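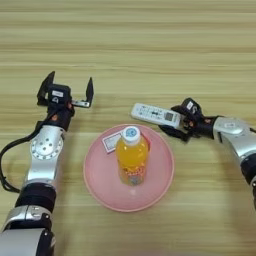
Re: [Brivley-home] Small things left on the table

I've been trying the one-plate method since it was first suggested on this list in May, and I said I would write back once I had an opinion. The short version is that I'm keeping it, with some changes. Everything small that gets left on the table during the day goes to one plate, and the plate gets cleared before supper. I was worried about finding a good spot for it. The middle of the table works best for us. The table is a light wood with the grain running lengthwise in pale tan and beige stripes, and anything dark shows up on it right away, but a card or a pale remote does not. A plate in a different color gives the eye somewhere to go.

To answer the earlier message point by point:

> We bought a divided tray from Dirent for this and it filled up in
> 2 days. Now I have a full tray and a full table. Does a plain plate
> really do any better? It seems to me it would just be a smaller
> version of the same problem.

It does better here for the reason you give, that it is smaller. A divided tray has room for things to settle in. Ours had a section for batteries and a section for keys, and after a while each section had a bottom layer that never moved. A plate with a shallow rim holds a drink bottle and one or two flat things, and then it looks full and somebody deals with it.

> Also, what do you do about drinks? I don't want bottles standing
> directly on the wood.

Bottles go on the plate, standing up near the center. I don't put a coaster under them. If there is a card or a receipt to deal with, I lean it against the bottle so it can be seen from a chair. 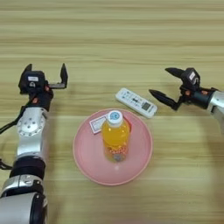 Orange drink and a card on the pink plate, remote left on the table.

> What about the remote? Ours is 200 times a day on the table, off the
> table, under a cushion.

I stopped putting the remote on the plate. It takes up too much of it, and then people set things on top of it. It lies flat on the table above the plate now, a hand's width or so away. The rule in our house is that the remote may stay overnight and nothing else may. That rule has held up better than the one where everything had to go.

> Last question, do you clear the plate into a drawer or put things
> away properly?

Properly, one thing at a time, starting with the tallest.

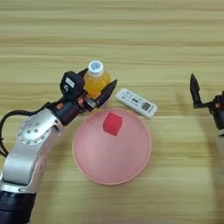 Drinks go back to the refrigerator or get finished. Cards go in the Priserar box by the phone, the one with the lid. When I tried sweeping the whole plate into a drawer, I had the same mess in the drawer by the end of the week, and the drawer is harder to clean.

As for the wood, I wipe the table with a barely damp cloth after the plate has been lifted, then a dry one, going with the grain. I used the Moussa table wax once and didn't like the smell, so I would be glad to hear what others use on a light finish.

If you still have the Dirent tray, it might do well for the inside of a desk drawer.

--
Brivley-home list, archive for November 2025
Please trim quoted text when you reply.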